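Uramel school fund, September update

2023-09-21

The transfer went out on Monday and Sorin Pîrvu confirmed it had arrived the next morning. It covers fees for 16 children at the primary school in Uramel through December, plus shoes for the ones who walk in from Anghel. Two of the older girls have moved up to the secondary school in Zokine, where they board during the week and go home on Saturdays.

The sponsored walk brought in $421 after we paid for the hall. That is less than last year. It rained until noon and a lot of people who had signed up stayed home. Thank you to those who came anyway, and to the bakery on Mill Street for the rolls.

I have had a few emails asking where the money goes. A term costs $60 per child, and that includes lunch, exercise books and the exam fee. Bank charges come out of my own pocket. Sorin keeps the receipts and sends me copies, and I can forward them to anyone who wants to look.

We are still short for 10 winter coats. Used ones are fine if the zippers work. Please wash them first and write the size on a piece of tape inside the collar. You can drop them off at my house any evening after six.

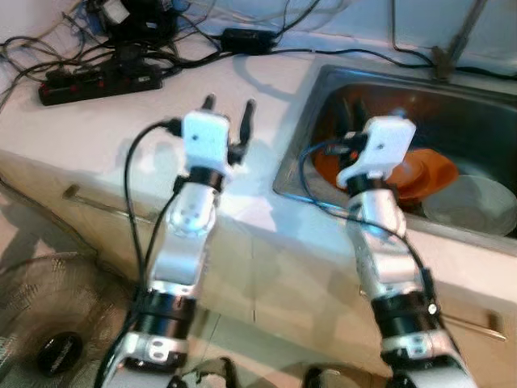 Children's sizes only, please, as we have plenty of adult coats left from last winter. The boxes leave in the second week of December.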